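Home | Issues | Authors | Submit

3. Setting and Data

The study covers traffic stops made after dark by the Montoya police department, as entered in its stop log. We read 242 reports in which an officer suspected impaired driving. Each report was coded for the first sign noted, the type of road, and the lighting at the place of the stop. Tejada coded all reports, and a second reader checked them against the same guide.
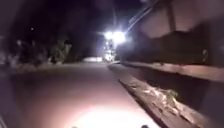
3.1 Lighting and the First Sign Noted

Reports from unlit roads most often began with a driving error – drifting, wide turns, late braking. Reports from lit roads more often began with a detail of the vehicle or driver. The difference held when the Sterkwood district, which has few lamps, was left out.

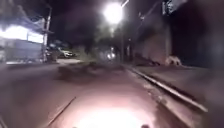
Officers wrote little about lighting unless it had hindered them. The form offers three choices: lit, partly lit and unlit. These choices hide a good deal. A single streetlight can glow strongly against a dark sky while the trees below it stay murky, as in Figure 3, and two officers might fairly mark such a place in different ways. We therefore joined "lit" and "partly lit" for the main tests.

Figure 3. A paved road at night with a streetlight and trees.

3.2 Limits

The log does not record stops that ended without a report. Entries for October were moved to a new system, and 217 of the 242 reports carried a complete location field.

This site uses cookies. Accept | Settings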